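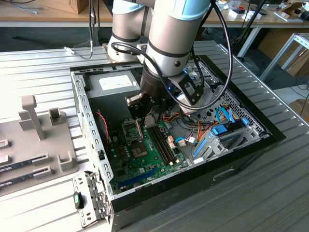 What to do with an old desktop before dropping it at recycling?

posted 4/23/23 by porchlight_849

I have a desktop tower that has been in the basement since we got a laptop. The town of Tanau has a drop-off day in May and takes computers for free, but monitors cost $19 each. The tower still turns on but takes forever to start. It has tax returns and family pictures on it. I copied the pictures to a USB drive already. Is deleting everything enough, or do I need to do more? Also, would a repair shop want it for parts? I don't want to spend much on this. I have never opened a computer, so please keep it simple.

mudroom_tools

Deleting files is not enough. They can often be recovered with free software. Do it in this order.

1. Check the backup. Plug the USB drive into your laptop and open a few of the pictures and documents. A copy that won't open is no good to you.

2. Sign out of anything tied to that machine, such as email, cloud storage and paid programs. Some programs only allow a set number of computers.

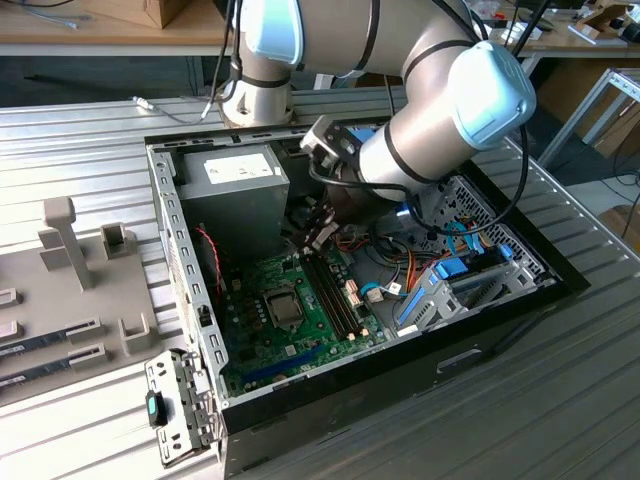 3. Erase the drive. In Windows 10 go to Settings, then Update & Security, then Recovery, then Reset this PC. Pick Remove everything, and turn on the option to clean the drive. Start it in the evening. Mine took 6 hours.

4. Shut down, unplug it, and keep the power cord with the tower.

If it won't finish the reset, take the hard drive out and keep it. It is usually held by four screws and two cables. Never open the power supply itself.

salia_county

I sold mine to Zerano, the used computer place on the highway, and got $39. They wanted the memory and the processor and didn't care about the rest. Call first and give them the model number off the back. 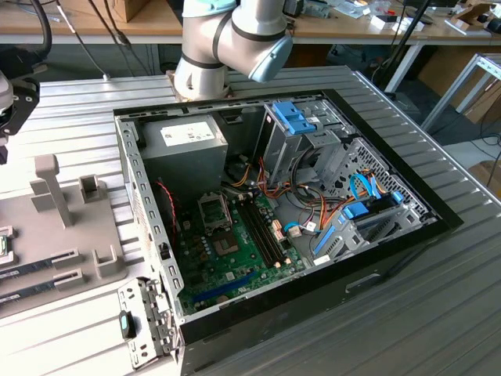
They also asked how old it was. Anything that came with Windows 7 they turned down, at least when I was there. If yours is that old, just take it to the drop-off and skip the phone call.

porchlight_849

Thanks, the reset is running now. Can I keep the hard drive and still recycle the rest? 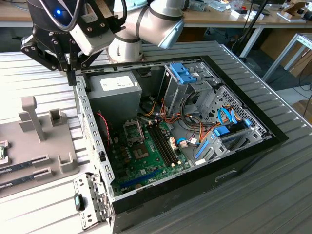 Will the drop-off take a tower with no hard drive in it?

Most drop-off sites will. Put the side panel back on before you go, and check the town's list for anything they want kept separate.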